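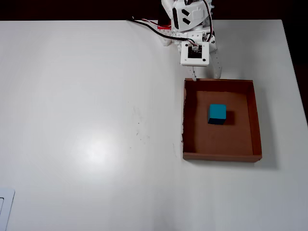

Why Does a Cube Look Like More Than One Color?

Trondisora Children's Science Center - Learning Pages
130 shares | 5 comments

A cube is a solid shape with six flat sides, called faces. Every face is a square, and all the squares are the same size. A cube also has twelve edges, where two faces meet, and eight corners, where three edges meet.

Suppose a cube has been painted with a single color of paint. When it is placed on a table near a lamp, the top may look bright and one of the sides may look much darker. The paint is the same all over. The difference comes from the light.

Light and faces

Light travels in straight lines. When it reaches an object, some of it bounces off. Some of that bounced light enters our eyes, and this is how we see the object.

A face that is turned toward the lamp receives a great deal of light and looks bright. A face that is turned away from the lamp receives less. It is usually still possible to see it, as light also bounces off the walls, the ceiling and the table.

Artists use this rule when they draw. To make a flat drawing of a cube look solid, they color one face lightly, the next face a little darker and the last face darkest of all. Young visitors to the Orkonden Drawing Room at the Center practice this with one blue pencil, pressing softly or firmly.

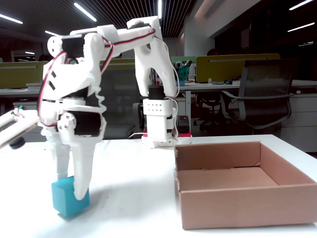 A small teal cube on a white tabletop.

What is a shadow?

Light cannot pass through a solid block. When the block stands in the way, the light behind it is blocked and a darker area appears on the surface. This area is called a shadow.

A shadow falls on the side away from the light. If the lamp is on the left, the shadow is on the right. If the lamp is high above the object, the shadow is short. If the lamp is low, the shadow is long. Outdoors, shadows are long in the early morning and late afternoon, when the sun is low in the sky.

Some shadows have sharp edges and others have soft ones. A small light makes a sharp shadow. A large light, such as a wide window on a cloudy day, makes a soft one.

Does the surface matter?

The surface under an object changes what we see. White surfaces bounce back most of the light that reaches them. Brown cardboard takes in more of the light, and so it looks darker than white paper under the same lamp.

A cardboard box also has walls - and walls can make shadows of their own. An object inside a deep box may sit partly in the shadow of a wall. In a box with low walls, more light can reach the bottom.

Try it at home

You will need:
1 small block or cube, all one color
1 shallow cardboard box
1 sheet of white paper
1 flashlight

Place the block on the white paper and make the room dim. Hold the flashlight to one side and find the brightest face. Move the flashlight slowly over the top of the block and watch the shadow change length. Then place the block in the box and repeat the steps. Do not shine the flashlight into anyone's eyes.

Draw the block 2 times, once on the paper and once in the box. Mark the position of the flashlight on each drawing with a small circle.

Words to know

Face: a flat side of a solid shape.
Edge: the line where two faces meet.
Shadow: a darker area where light has been blocked.

Page reviewed February 24, 2026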